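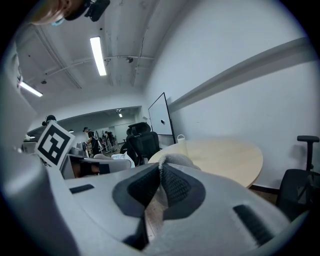

Round and round at the Hara, all the way through May

If you grew up anywhere near Palacios Street, you probably learned to roller skate at the Hara, and you probably learned by falling down. I certainly did. My cousin let go of my hand somewhere near the snack bar and I went along beautifully for a few seconds, feeling like a movie star, and then I met the wall. So when I heard the old rink was opening its doors again for Monday evening skates, I dug out my thickest socks and went down to see what I remembered. (Very little, as far as my ankles were concerned!)

The Hara sat quiet for a good long while, as plenty of you will recall. The neon sign still works, apart from one stubborn letter, and the maple floor has been sanded and sealed and looks a good deal better than it did when I was nine. The carpeted benches are the same carpeted benches. I was glad about that, although I suspect not everyone will be.

Ingrid Delacroix runs the skate counter, and she has nearly 300 pairs of rentals lined up behind her, from tiny toddler sizes on up to a pair I can only describe as boats. Half of them came with the building. She went through every one last winter, swapping out wheels and laces, and she'll tell you kindly but firmly if you've asked for the wrong size. I asked for a nine. She handed me an eight and a half, and she was right.

The evening is split in two. Families and beginners get the floor first, with the lights up and the music at a level where you can still hear your child calling for you. After a short break the lights come down, the DJ leans into the disco records, and the people who really know what they're doing glide out and make the rest of us feel like furniture. You're welcome to stay for both. I'd suggest staying even if you only sit and watch the second half with a paper cup of lemonade, because some of those skaters have been coming since the place first opened and they move like water.
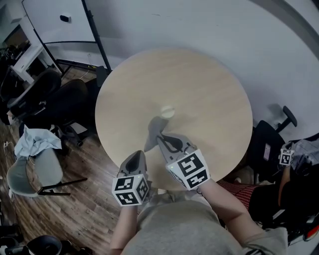

Noemi Schumacher told me she had been away from skating so long that she sat in her car in the parking lot and nearly drove home. What got her inside was the sound of the organ music through the wall, and by the end of the night, she said, she had made it around 3 times without touching the rail and was already planning what to wear the next week.

There is a beginners' class too, taught by Roscoe Greenberg, and it is worth every penny of the small extra charge. He starts with how to fall, which I thought was a little gloomy until I needed it. Then comes how to get up again, then how to stop, and only after all that do you do anything you might call skating. He is very patient. He told me twice to bend my knees and he told me a third time as though it were a brand new idea.
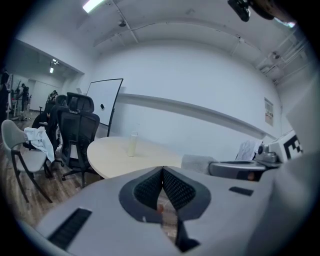

Dress for a gym and you'll be comfortable, even if you're tempted by the sequins. The Hara keeps its heat low on skate nights, and you walk in thinking you'll need your sweater, and then after a couple of songs you are tying it around your waist and wondering where the water fountain is. Long socks are a must with the rentals. I'd also tuck a small towel into your bag – a plain one like the light gray one folded by the metal cylinder in the photo would do nicely – for your face and the back of your neck. Leave the big handbag at home, though, as the lockers are narrow and the coin slots are fussy.

Parking is easy on the Devura Avenue side, and the bus stops right at the corner. Skates are included in the ticket, kids under 2 get in free with a grown-up, and the snack bar takes cards now. Get the soft pretzel. The Monday skates run through the end of May, and Ingrid is hoping to add a Saturday morning after that if enough people ask for one, so please do ask when you hand back your skates.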